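Liltbridge Soft Goods: T-Shirts on a Bed
README, version of 2025-04-26

What this is

Liltbridge Soft Goods is a collection of recordings of clothes being straightened, folded and stacked on a bed. This file covers the T-shirt part only. Bedding, towels and trousers each have their own file in the parent folder, and the numbering there is separate.

The T-shirt part holds 2,631 episodes. An episode begins with one garment lying on the mattress in no particular shape and ends when the garment is folded, or when the person folding gives up on it. There are 145 different garments. Most are plain short-sleeved cotton T-shirts, with a smaller number of thin knit tops that were close enough in size to be handled the same way. Tops with buttons, zippers or hoods were left out.

The bed

The mattress is large and wears a fitted sheet in pale green. A fitted sheet was chosen over a flat one. With a flat sheet, the top layer came up with the shirt too often, and the person ended up folding both. The sheet is not ironed and is only pulled tight at the start of a session, so it has creases in it, long ones mostly, and they shift as the work goes on. Anyone writing a segmentation step should expect those creases to look like hems.
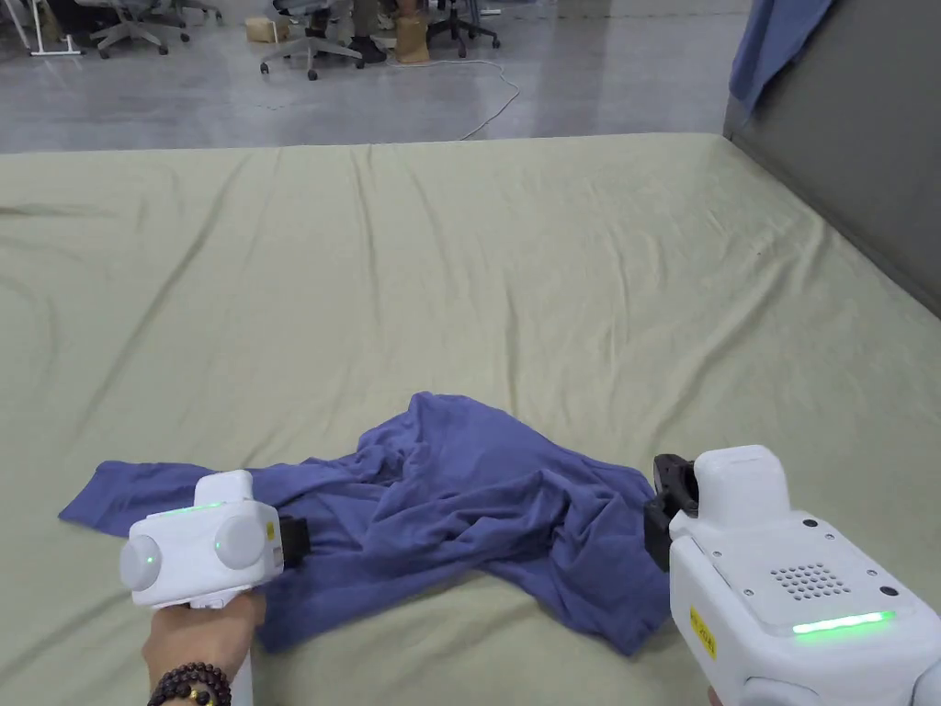

Garments start out dropped, not placed. The person holds the shirt over the middle of the mattress and lets go. If it lands flat, which happens now and then with the heavier cottons, it is picked up and dropped again. A shirt that lands inside out is left inside out for the first pass. There is a field for this in the notes, "reversed", with the values yes, no and partly. "Partly" nearly always means one sleeve.

Folding steps

The same order is used throughout:

1. Find the hem or a shoulder and pull the shirt out of its heap.
2. Stretch it lengthwise until the body lies in one layer front and one layer back.
3. Straighten the sleeves.
4. Fold the two sides in toward the middle, sleeves included.
5. Fold the bottom up to the collar, once for small sizes and twice for large.
6. Move the folded shirt to the side of the mattress.

Step 1 takes the longest. Step 2 can be repeated as often as needed, and in the notes each repeat gets its own line. Steps 4 and 5 are swapped in 36 episodes from the first week. They are kept in the set and marked "old order".

The room

All of the T-shirt episodes were recorded at Prusgate, on the bed at the side of the open office. It is a working office — people are at their desks, chairs get moved, and things are left near the bed or hung up beside it. None of that was standardized. A tall gray padded panel runs along one side of the mattress and stays in the same position in every session.

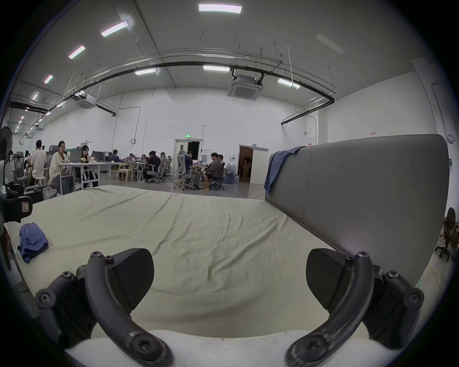 Light comes from the room and was not adjusted. Blue and dark green garments lose some detail in the folds late in the day. If color matters for your use, the color names in garments.csv were written down by eye in daylight and should be trusted over the pixel values.

Files

garments.csv has one line per garment: number, color name, size on the label, fabric as printed on the label, and whether the neck is round or V-shaped.
episodes.csv has one line per episode: garment number, session, result, reversed, order.
notes.txt has free remarks by session. Spelling was not corrected.

The result field is "folded", "folded loosely" or "left". Loosely means that a sleeve sticks out or the edges are off by more than a hand's width.

Known problems

Garments 14 and 41 are the same shirt, entered twice. Session names that start with Stolex used a softer mattress topper, and shirts sink into it a little. The size is missing for around 14 garments whose labels had been cut out.

Twisting is the main open question. When a shirt is pulled from one end only, it tends to roll into a rope and has to be opened again from the other side. We have no separate label for this yet.

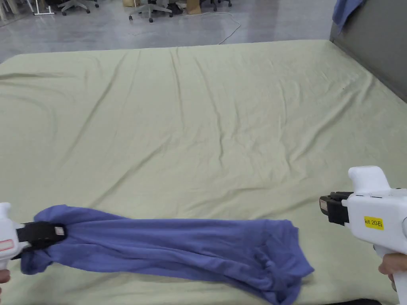

Doucet wrote back after trying the first release that twisted shirts should get their own value in episodes.csv, and that a remark in notes.txt is too easy to miss. The same message asked for the pull in step 2 to be split in two, one line for the stretch and one for laying the shirt back down.

Both changes are planned for the May release. Until then, search notes.txt for "rope" and "twist". Both words were used.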